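Trullow Handheld Rig – Set-up Guide
6. Trying out the cameras and controllers side by side
Last changed 06/09/2018 by Lertchai Rattanakul

By now you should have the rods on your arms, the gloves on your hands and both controllers talking to the recorder. If you haven't, go back to section 5 and sort that out first, as everything in here assumes the basics work. What I want to do now is help you decide which camera view you trust for which job, and whether you get on better with the Bumimis strap or the older Moldovan one. I've used both for months and I still swap between them!

Set aside a good hour. You can do it faster, but you'll be redoing half of it the next morning.

6.1 Before you start

You'll need a table you can walk up to from the front, a pan, a plate or a bowl, a spatula and some food that doesn't mind being pushed about. At Sturholm we use dumplings. They roll a bit, they stick a bit, and they're small enough that a sloppy controller shows up straight away.

1. Clear a walking space of 2 metres behind you. Nothing to trip over, cables included.
2. Put the gloves on before the controllers. I know it sounds obvious.
3. Do up the strap, make a fist, then open your hand flat. If the controller slides, take it up a notch and try again.
4. Let the cables hang in a loose loop and bend both elbows fully. You want no tug at the wrist at either end of the movement.
5. Start the recorder and wait for the long beep. The short one only means it has power.

Caution: use a cold hob, or no hob at all, for the whole of this section. The gloves are knitted and they aren't oven gloves.

6.2 The head camera 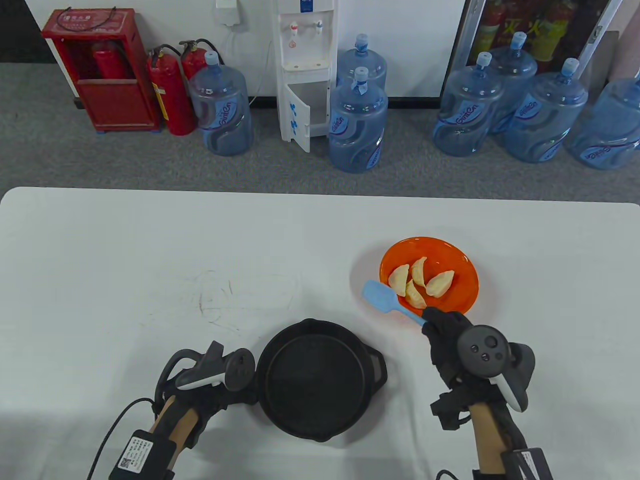
The head camera is the one I always set first, partly out of habit and partly because a bad head angle spoils everything you record afterwards. Tip it down until your hands sit low in the view and you can still see the far edge of the table. Then do a slow reach with the spatula, as I'm doing with the orange plate, and stop when the blade gets to the plate's edge. You want the whole blade in view, plus the pan and both controllers, without ducking your head to get them. If you can see the wall but you're losing your wrists, you've gone too high.

6. Stand as you'd normally stand to cook. No stooping to please the camera.
7. Reach for the far side of the plate, then bring the spatula back over the pan.
8. Play it back at half speed and watch the controllers. Either one can slip out of view for a moment, but if they're both gone at once, tip the camera down another notch.
9. Tighten the side screw, nod your head a few times (yes, you'll feel daft) and check that the view hasn't moved.

Note: the head camera is very good at telling you where things are and rather poor at telling you what's touching what. A spatula hovering over a dumpling and a spatula resting on one can look much the same from up there. Don't mark a clip as a clean pick-up on the head view alone.

6.3 The gripper camera

Now for my favourite. The camera on the gripper tool sits low and close, so you get the side of the food and the underside of whatever you're lifting. It also has the annoying gift of filling itself with table the moment you relax your wrist.

10. Hold the tool level with the rim of the pan and look at the live view.
11. Lower it slowly until you can see over the near rim to the food. Stop there.
12. Check the top of the view. Some dark rounded shapes along that edge are fine. If they come down far enough to cover the food, slacken the mount, tilt it away from the fingertips and tighten it up again.
13. Hold still for a slow count, then move across the pan at the speed you'd use for real work.

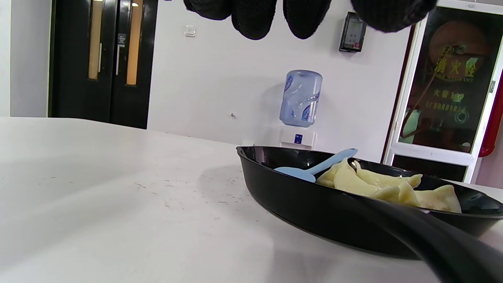 Fig. 6.2 – Gripper camera held low beside the pan. Fingertips stay at the top, clear of the dumplings.

When I'm comparing two mounts I run the same pass on each, one straight after the other, with the pan left exactly where it was. Don't be tempted to tidy the food between passes. A fresh arrangement makes the second mount look better or worse than it is, and you'll end up arguing with yourself about it.

If the view looks milky over the table, wipe the lens and have another go before you touch the exposure. I once spent an entire afternoon on exposure settings. It was a thumbprint.

6.4 Controllers and straps

Time for the hands. The controllers are the same whichever strap you choose, so all you're testing is how well each strap holds and how much it gets in your way. The Bumimis strap is wider and spreads the weight nicely – lovely on long days. The Moldovan is narrower and lets you curl your fingers further round things, and it's the one I pick for bowls.

14. Fit the first strap and grip the bowl by its rim. Thumbstick facing out, fingers curled right over.
15. Lift, hold, put down. Do it slowly enough that you could stop at any point.
16. Do the same again with your wrist turned well over, so the controller takes a different angle.
17. Change straps and repeat steps 14 to 16. Keep the glove on, or you'll be comparing gloves as well.
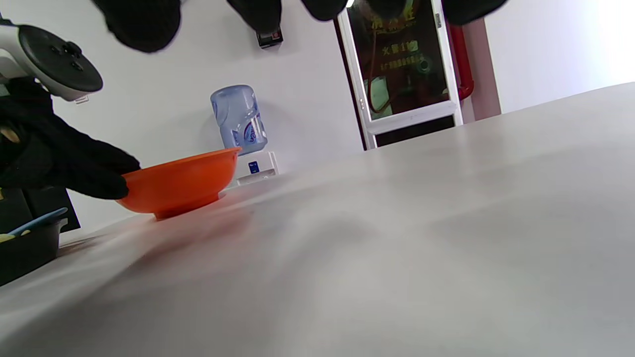
Fig. 6.3 – Right hand on the rim of the bowl, controller on the back of the hand.

Caution: keep loose strap ends away from the thumbstick. A trapped end will feed the recorder a steady little push to one side, and the first you'll hear of it is when the playback drifts.

Note: shiny bowls throw their colour on to a smooth table. The gripper camera picks that up and a quick glance can make the bowl seem bigger at the bottom. Don't cover the table, just bear it in mind when you draw your outlines.

6.5 Writing down what you found

Give each run a line in the log: camera, mount, strap, which hand, and a few words on how it felt. "Fine" is no use to anyone. "Strap pinched when turning over" is great. My own log is up to 634 lines and the short grumpy ones are the ones I go back to.

If the head view and the gripper view disagree about when the food was touched, go with the gripper view and put a D next to the line. More than a handful of Ds in one sitting usually means the two clocks have wandered apart, so run the clap test from section 3 and start the sitting again.

Switch the recorder off before you take off the gloves. Section 7 deals with copying the clips across.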